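Demonstration gathering (robot learning)

From Brevley, the open handbook of everyday robotics

Demonstration gathering is the patient business of collecting examples from which a robot can learn to do a task. Each example, usually called a demonstration or an episode, records what the robot's cameras saw and how the arm moved from the start of the task to the end. A learning system is later trained on a great many of these, in the hope that it will pick up the general idea and cope with arrangements it has never met before.

Background

The practice is older than many newcomers expect, and people were guiding arms by hand and saving the motions long before today's learning methods came along. In the Revthorpe workshop, which has kept its notes in good order since 2005, the earliest recordings were simple joint positions on a single arm, played back exactly as they had been given. Rainer Engelhardt, who looked after that first arm, wrote fondly of how well it worked — so long as the part was sitting in precisely the same spot every time.

How examples are gathered

Most groups use teleoperation, in which a person steers the arm with a hand controller or a smaller matching arm. Others prefer to take hold of the robot and lead it through the motion, which feels wonderfully natural but tends to put the person's hands in view of the camera. Scripted motions are a third choice, handy for simple pushing and touching, though they can leave the examples looking rather alike.

Tabletop work with toy blocks is a favorite place to begin. The pieces are cheap and sturdy, their colors and shapes are easy to name in a written instruction, and a round piece behaves quite differently from a square one when it is nudged. The Ravum guide, written by Kristýna Vrabec and Valquíria Arruda, asks for 400 episodes per task, gathered in sittings of 32, with a good rest in between.

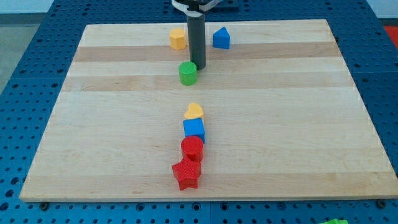 Page last changed in November by Vlasta Halás (3 earlier versions)

Pushing with a plain upright rod, as with the gray one standing behind the green cylinder, spares the operator any worry about opening and closing fingers. Blocks that touch one another, like the red cylinder and the red star, make richer examples than blocks standing well apart, as a push on one may very well carry its neighbor along.

Variety and upkeep

It is good practice to rearrange the pieces between episodes, and to begin the arm from different places too. Štěpánka Jireš recommends keeping the failed attempts in a folder of their own, clearly marked, as they can be useful later for teaching a system to tell success from trouble. Notes on lighting, camera position and operator should be saved with every sitting — a small chore, and a great kindness to whoever opens the files next.

See also: Teleoperation; Pushing tasks; Zeman labeling scheme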